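Chapitre 4
Façonner la pâte : plateau, emporte-pièce, racloir

Objectifs du chapitre. Installer un poste de façonnage. Abaisser une galette à la main. Détailler au cercle sans déchirer. Ranger les chutes.

Prérequis : chapitre 3 (pétrissage et repos). Si la pâte n'a pas reposé 20 minutes, inutile de continuer, retour à la page précédente.

On commence par le poste. Peu de matériel, toujours le même. Un plateau rond à rebord bas, un cercle en inox, un racloir à manche de bois. Dans les ateliers Clilow on ajoute un bol de farine, à gauche pour les droitiers. Pas obligatoire ici. Table dégagée, torchon humide plié, c'est tout.

La quantité maintenant. Pour une classe entière, pétrin Paka, 820 g de farine au départ. En petit groupe on divise par deux. Chaque pâton : environ 67 g, pesé, pas à l'oeil. On aplatit avec la paume, du centre vers le bord. Bords irréguliers au début, normal, le cercle s'en charge.

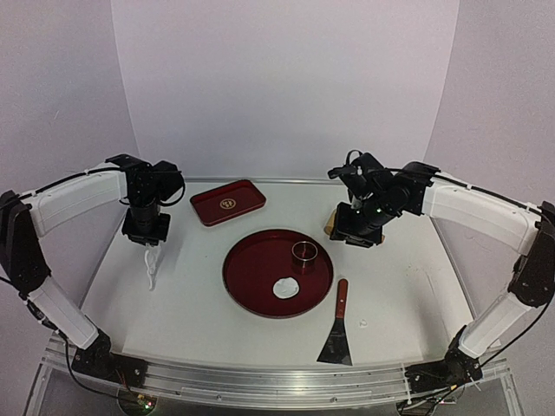
Fig. 4.1. Galette de pâte à plat sur le plateau rond, cercle en inox posé à côté. À droite, le racloir.

Le cercle se pose droit. Appui franc, sans tourner, puis on relève d'un coup. Tourner étire la pâte et la galette sort ovale. Erreur la plus fréquente aux évaluations MacDonald, voir corrigé en fin de volume.

Le racloir sert deux fois. D'abord pour décoller, lame presque à plat, petits coups courts. Ensuite pour la table : les miettes de pâte sèchent vite et se retrouve dans la fournée suivante. Manche vers le fond, lame vers soi quand on le repose, habitude à prendre tout de suite.

Les chutes : en boule, sous torchon, cinq minutes. Une seule reprise. Au-delà la pâte durcit, elle se rétracte, on n'en tire plus rien de propre.

Vocabulaire à retenir : abaisse, pâton, chute, détailer, fleurer. Définitions au lexique, fiche 2298 du cahier Urnetbridge.

4.1 Préparer le plan de travail

Avant de sortir la pâte, laver et sécher la table. Fleurer le plateau, très légèrement. Trop de farine et les bords ne collent plus au pliage (section 4.3).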